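Reading and refreshing the finish on a pale timber tabletop
Fetthorpe Workshop Notes
Updated 7/7/18

Pale timber tabletops are sold under a clear finish that is meant to be barely noticeable. The finish takes all the wear. Most damage reported as "the wood has gone dull" is in the top layer of the coating and can be dealt with without stripping. The notes below apply to indoor dining tables, desks and kitchen benches in light-coloured solid timber or thick veneer. They don't apply to laminate.

Checking the surface

Clear the table completely. Position a single light source low and to one side, or wait until daylight comes in at a shallow angle. Turn off the overhead lights. Crouch until the reflection of the light lies across the area to be checked, then move slowly along the length of the table so that the reflection passes over every part of it.

A sound film reflects evenly. Fine speckling inside the reflection can come from dust in the last coat, from open grain under a thin film, or from residue left by spray polish. Wipe a hand-sized patch with a cloth dampened in warm water and a drop of dish detergent, dry it, and look again. Speckling that has gone was residue. Speckling that remains is in the film.

Grain is best judged outside the reflection. Glare flattens the figure and makes the timber look whiter than it is, so colour matching should never be done there. 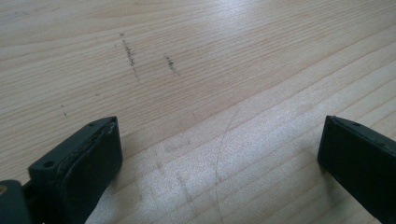 Glare on a pale tabletop. The grain lines read clearly at upper left and fade in the brighter area.

Cleaning before any repair

Wash with the same detergent solution, working along the grain. Wring the cloth hard. Change the water when it turns grey. Dry immediately with a second cloth, paying attention to joints and the end grain at each end of the top. Leave for two hours before sanding.

Wax and silicone polish must come off or the new coat will fisheye. Wipe with mineral turpentine on a clean rag, turning the rag often. Open the windows. Lay used rags flat outdoors to dry and do not ball them up in a bin.

Identifying the finish

Test on the underside edge or inside an apron rail, wherever the same coating has been carried round. A drop of methylated spirits that turns the surface tacky within a minute indicates shellac. Lacquer thinner softens lacquer and leaves a cured polyurethane largely unaffected. Bare oil finishes show no film at all and darken slightly under a drop of water.

Light sanding

Do not use a belt sander on veneer. For a film finish in fair condition, a cork block and 320 grit paper are enough. Sand with the grain for the full length of each stroke. Cross-grain scratches show badly on pale timber, particularly near a window. Stop when the surface is uniformly dull. Small shiny spots are low points and can be brought down with a folded piece of paper under one finger.

Vacuum with a brush head, then wipe with a barely damp microfibre cloth.

Recoating

Use a water-based clear on pale timber. Oil-based products add an amber tone that deepens over the years. We use Inero satin, thinned slightly in hot weather. In January the coat can skin over before it levels, so work early in the morning.

A 200 mL measure poured into a tray is easier to control than working from the tin. Apply with a synthetic brush or a foam pad in long overlapping strokes, keeping a wet edge. Recoat after the interval on the tin, with a light pass of 400 grit between coats. Two coats will do for a desk. A dining table should have three.

Keep hot dishes off for at least 20 days.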